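Plumo No. 2 Pour-Over Kettle

Item 354 – in stock, ships from our shop in Lodis

I held out on gooseneck kettles for years. My old stovetop kettle had a fat spout and a lid that rattled, and I figured hot water was hot water. Then my friend Milagros Durán brought her Plumo over for a weekend, left it on my counter, and I made the best cup I'd ever had at home. I ordered two for the shop the next morning (one of them never made it to the shelf, sorry).

What I like most is how slow it lets you go. The spout is thin and curves way down, so you can wet the grounds with a little trickle, wait a bit, and then pour in circles without digging a hole in the middle of the bed. With my old kettle I got a flood every single time!

The handle took me a few days. It sits farther back than you'd expect and the balance feels odd when the kettle is full. I fill mine two thirds of the way and it's fine. If you have small hands like I do, try that first before you decide you hate it. 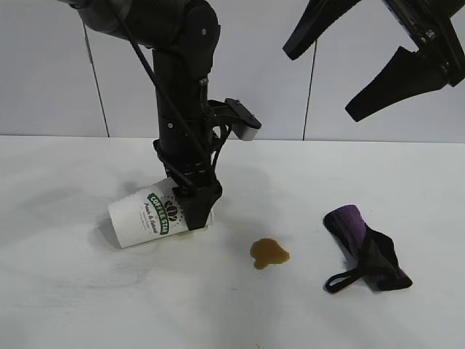

Now, cleaning. Our water in Lodis is hard, and I get a chalky ring inside after a couple of weeks. I fill it halfway with water, add a good splash of white vinegar, bring it to a simmer and let it sit while I do something else. Rinse it twice, or your next coffee will taste like salad. Please don't put it in the dishwasher – the finish goes cloudy and I can't take it back after that.

People always ask how it compares to the Vallen. I sell both, so I don't care which one you buy! The Vallen is lighter and heats a little faster, and it's the one I'd take camping. The Plumo pours better and the lid stays put when you tip it all the way over. For one or two cups every morning at the kitchen counter, I'd go Plumo.

The details:

Body: brushed stainless steel
Handle: beech, oiled
Works on: gas, electric coil and induction
Lid: lift-off, with steam hole
Color: steel only (black is coming in December)
Warranty: 2 years, through us

Spare lids and handle screws are on the parts page under number 2346. If yours wobbles, tighten the screw under the handle before you write to me – it's nearly always that.

Paper filters are sold separately. I use the Spahić cone ones, and they fit any standard dripper.

Page updated 2019-11-08
Questions? Ask for Zorica Georgiou at the shop counter, or use the contact form.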